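Trying Out the Carno Hand Gripper: Project Report

By Wanting Dong, with Kaiwen Cui

Our class got to pick one robotics kit to review, and I begged for the Carno (a gripper you hold yourself, so no arm to bolt down!). Kaiwen and I gave it four sessions on a table with a plaid cloth and plenty of clutter, plus a tray of soft stuff.

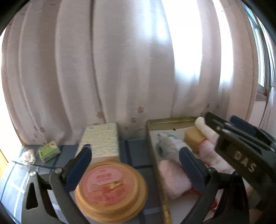

What we liked

The pads! They're blue and ribbed, and I think they're the best part of the kit. Sponges were my favorite thing to test because you can see right away if you're squeezing too hard. I got comfy with it in 20 minutes, Kaiwen took longer and blames the handle. 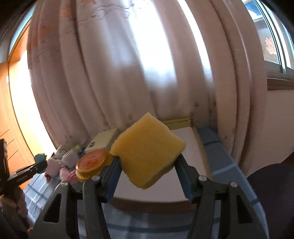
Can a beginner put the kit together alone?

Most could, but set aside 120 minutes and keep the small screws in a cup. Our teacher, Mr. Gerlach, lent us a better screwdriver on Thursday and the second build went way faster.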